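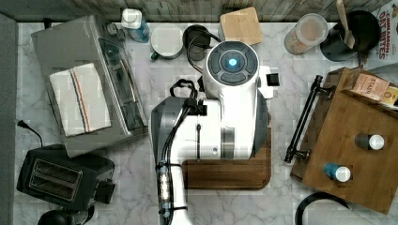

A robot arm at the kitchen counter. Look for the blue light on its wrist and the black cables clipped along its side.

How do you take care of a robot arm?

Your arm has a shoulder, an elbow and a wrist. A robot arm has joints too, and inside each one is a motor that makes it turn. Motors need power, and they need messages telling them when to move. Both travel through cables!

Embla Eklund looks after the arm at the Tundinar test kitchen. Her first job every morning is a cable check, and the power stays off until she's done. She runs her fingers along each cable, feeling for cracks or flat spots. Then she bends the wrist slowly by hand to see if anything pulls tight.

Why would a cable pull tight? Try this: tape a piece of string from your shoulder to your wrist with your arm bent. Now straighten your arm. Pop — off comes the tape! That's why robot cables get a loop of extra length near the joints. Clips hold the rest close so it can't snag on a mug handle.

Next come the connectors, the spots where two cables plug together. The wires inside have different colors, so Embla can tell which one goes where. If a plug is loose she pushes it in until it clicks.

Last of all, she turns the arm on and sends it through 8 slow practice moves while she stands back and listens. A healthy joint hums. A grinding sound means stop right away and call Jérémie Gautier, who fixes the motors (he loves this part!).

Try it: how many joints can you find in your own arm and hand?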